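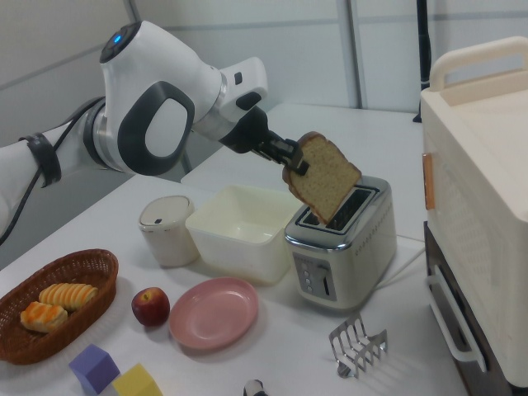
Posted by clallville_renter on 4/9/18 in Kitchen & Small Appliances

Toaster trips the breaker, but only in the morning

I moved into a second-floor apartment in Clallville at the start of the month and the kitchen has been annoying me ever since. When I put bread down in the morning, the breaker goes maybe two days out of three. In the evening I can make toast as much as I like and nothing happens.

The kitchen counter has two outlets. The toaster is on the left one and the coffee maker is on the right one. I had assumed those were separate. The fridge is on the opposite wall. There is also a small space heater in the hallway that I run before work, plugged in just outside the kitchen door.

Things I have tried: moving the toaster to the other outlet, emptying the crumb tray, and toasting one slice instead of two. The single slice made no difference. The toaster is a basic two-slot one, bought used. The building manager says the panel was checked before I moved in and that I should buy a new toaster. I don't want to spend money on that if it isn't the toaster.

Is there a way to tell which it is?

bermúdez63
Member, Zokcombe
526 posts

It's the heater. Add up the watts. They are printed on the plate on the bottom or back of each appliance. A portable heater on high is often 1500 and a two-slot toaster is usually somewhere from 800 to 1000. Coffee makers vary but many are close to 900. A 15 amp breaker at 120 volts is good for 1800 total, and less than that if the load stays on for hours. So the heater and toaster together are already over the limit, and the coffee maker makes it worse. In the evening you presumably don't have the heater going.

One slice or two doesn't matter because on most cheap toasters all the elements come on anyway.

To check, turn off the kitchen breaker and see what goes dead. Take a lamp around and try every outlet, including the hallway. Write it on a piece of paper and tape it inside the panel door. If the hallway goes off with the kitchen, you have your answer. Older buildings are often wired this way — the kitchen shares with whatever is on the other side of the wall.

Don't let anyone talk you into a bigger breaker. The wire in the wall is sized for the one that's there.

tenpenny_loaf
New member

Had the same thing in my last place and I just got a new toaster. Paid too much for it. Still tripped.

vellalon_electric
Member, Vellalon
200 posts

Agree with the first reply, with a couple of additions. Look at which breaker it is. If it has a test button on it, it may be a GFCI or AFCI type, and those can trip for reasons other than overload. An old toaster with a worn cord or a bad element can do that. Unplug everything else on the circuit and run the toaster alone for 3 full cycles. If it trips by itself, stop using it.

If it holds, run the heater from a bedroom outlet on a different circuit, plugged straight into the wall. No extension cord and no power strip for a heater.

Also feel the outlet covers after breakfast. If one is warm or discolored, tell the manager in writing and ask for an electrician.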